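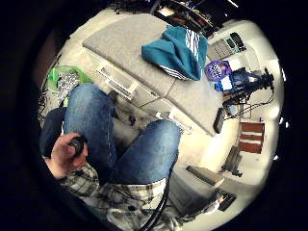 Siu-fong Chou said the hardest part of teaching a robot hand to handle cloth is getting clean finger data, and that most student teams underestimate how long this takes.

The remark came during a work session of the Vekthorpe robotics club on Monday, November 11, 2024. The club is preparing an entry for the Ummont student manipulation contest, which requires each team to train a hand on household tasks using its own recordings. Entries close in June.

The team has set a target of 3,000 recorded grasps. It had 169 usable ones at the start of the session. Work now centers on a towel task, with a sensor glove worn on the left hand. The glove has green fingertip caps and carries a square black-and-white marker board on the back, used to recover the position of the hand. Finger angles are logged separately and matched to the marker track by time stamp.

Tsung-han Tsang, who maintains the logging code, said recordings are rejected if the marker is lost for more than 40 frames in a row -- a limit the club may tighten once the cloth set is complete.
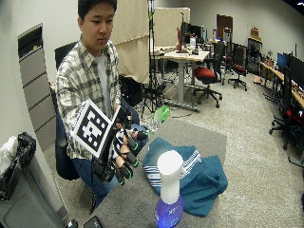 Contest rules and dates

Teams may enter one hand and one trained model. Hardware cost is not scored. The towel task is run first, followed by a bottle task. Registration is $199 per team, and recordings must be submitted with the model. Questions on the rules go to Hermine Stöckli at the contest office.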